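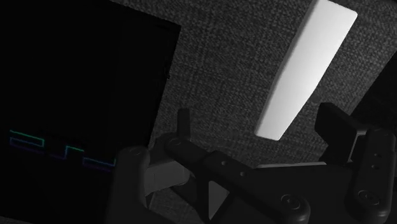
Acceptance rules for simulated grasping trials before release to a physical cell

Posted by Roksolana Fedoruk in Standards and Safe Practice

Our group at Voriris is preparing a written procedure for pick tasks that are developed in simulation and later transferred to a physical work cell. The rendered view attached to this post is from the wrist position, with the white block ahead of the space between the gripper's fingers and neither finger touching it. The draft requires 500 simulated trials per object before any transfer is approved. A reviewer has asked whether that number is sufficient, and whether the rendered views must be kept with the results. Is there an accepted practice on either point?

Thu Văn
The number of trials matters less than what was varied between them. At Griltitz we require 4000 trials per object, divided among changes in position, angle, lighting and surface friction. Each of these ranges is written down before the first run, and it may not be narrowed afterward without a signed change note.

As to the second point, keep the views. We store one from before the approach and one from after the fingers close, together with the software version and the random seed. Your view is a good example of why this is useful. The block is plain white and stands out sharply from the gray woven surface, so a detector may do well here and poorly on a part closer in color to its background. Your procedure should state that results apply only to the surfaces and objects that were tested.

I would also add a rule for the first physical runs: reduced speed, a trained operator at the stop button, and no one inside the guarded area. Simulated results do not replace the risk assessment for the cell - that must be completed separately.

Daher
500 is fine. We used fewer and had no complaints.

Zadthorpe
I agree with the answer from Thu Văn on record keeping. Please also define a failed trial in the procedure. We count any contact with the object before the close command as a failure, even if the object is then lifted correctly. Our records are kept for 26 months, and 2 people must sign the transfer form - one from the simulation team and one responsible for the cell.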